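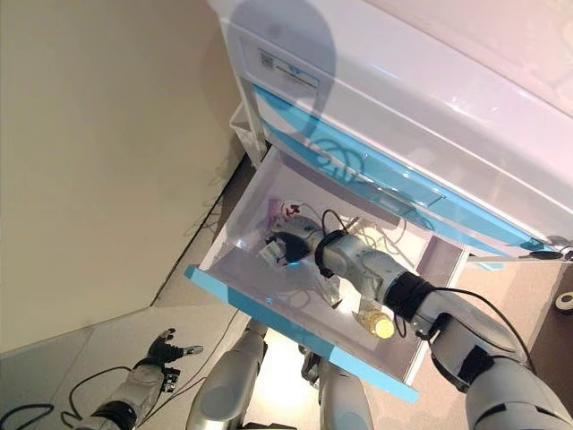

Le rangement des tiroirs de soins de l'antenne Plarkden a repris en janvier, après deux mois passés à travailler avec des bacs provisoires. Le meuble Kanari était déjà en place. Il restait à décider ce qu'on y mettait et dans quel ordre. Le tiroir situé sous la bande bleu clair a servi de point de départ. On y trouve un sachet rosé vers le fond, un petit paquet blanc étiqueté à l'avant, et des câbles blancs fins emmêlés au milieu. Les câbles n'ont pas leur place avec les petits consommables : ils s'accrochent aux sachets et on perd du temps à chaque ouverture. Ils iront désormais dans une pochette fermée, au local technique.

Pour le reste, la règle est la même que sur le site de Prollville : un seul niveau d'articles par tiroir, rien d'empilé, étiquette tournée vers le haut.

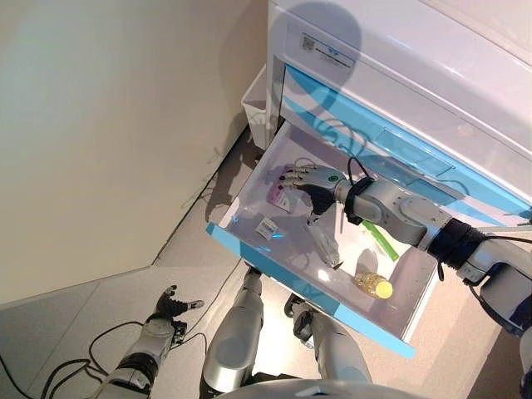
**Matériel / Petits consommables**

Les tiroirs sont peu profonds et se remplissent vite. Les sachets se posent à plat, code-barres visible, ce qui évite de les retourner pour l'inventaire. Les petits flacons couchés roulent quand on referme un peu fort ; merci de les caler contre un bord ou de les mettre debout si la hauteur le permet. Les articles longs et fins se rangent en diagonale seulement s'ils ne tiennent pas autrement.

Les tubes en plastique transparent se voient mal sur le fond blanc. Trois ont été oubliés lors du dernier comptage. Un fond de couleur a été demandé au magasin central, référence 329, par lot de 50. En attendant la livraison, une feuille de papier bleu fait l'affaire. 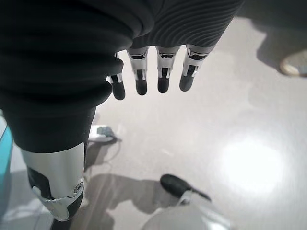 Tout article tombé par terre est mis de côté, même si l'emballage paraît intact, et noté sur la fiche de sortie. Les étiquettes du meuble portant un QR code ne doivent être ni décollées ni recouvertes. Le prochain passage concernera les tiroirs du bas, puis l'armoire du secteur Au.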